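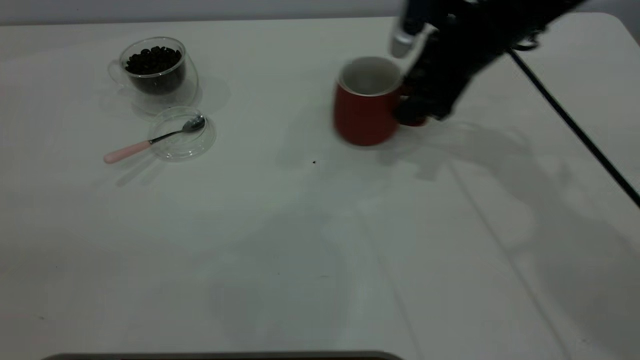

Good morning, everybody, and thank you for choosing the coffee talk over the pastry one next door. I want to start with how we set a table for a tasting at Clotgate, and I'll go slowly, so do sit back. We begin with a plain white tabletop and very little on it. I like the beans out where people can get their noses into them, so they go in a clear double-walled cup, filled nearly to the rim, and they stay there all through the session. The spoon gets a little glass saucer of its own (ours has a pink handle, and I'm terribly fond of it), and then there's a red mug with a white inside, so you can judge the color of the coffee against something pale. Pause here and pass the beans along the front row.

Now, the mug. People ask me why we don't serve everything in glass, and I do understand, glass is lovely. But a person settles down when you hand them a proper mug! We learned this at our first open morning, in April, when 106 guests came through and the ones who'd been given mugs stayed and chatted – some of them right up until we were putting the chairs away. Wurotico, our neighbors down the hall, saw much the same with their tea.

Next, the space between things. When I started out I covered every inch: sugar, napkins, a fern, leaflets from Plirer, more leaflets. Guests had nowhere to put their elbows. These days I leave a good wide stretch of bare white table toward the edge, wipe it down before anyone sits, and keep cloths off it altogether.

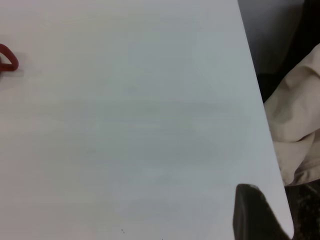
One guest at the Trình evening told me that so much bare table made her nervous about spilling, and that she would've liked a small mat to aim for. I've thought about that a lot. We tried mats for the next 2 sessions, and I have to say people did relax a bit, though the mats needed washing every single time. Ask the room what they'd do – leave a good minute for this, they always have opinions.

If time allows, tell the story of the 100 borrowed teaspoons. If it's running short, skip to the tasting and have them smell the beans again before the first sip.

Contact the Clotgate tasting room | © Clotgate | Back to top
800 shares · 2 comments · 2 min read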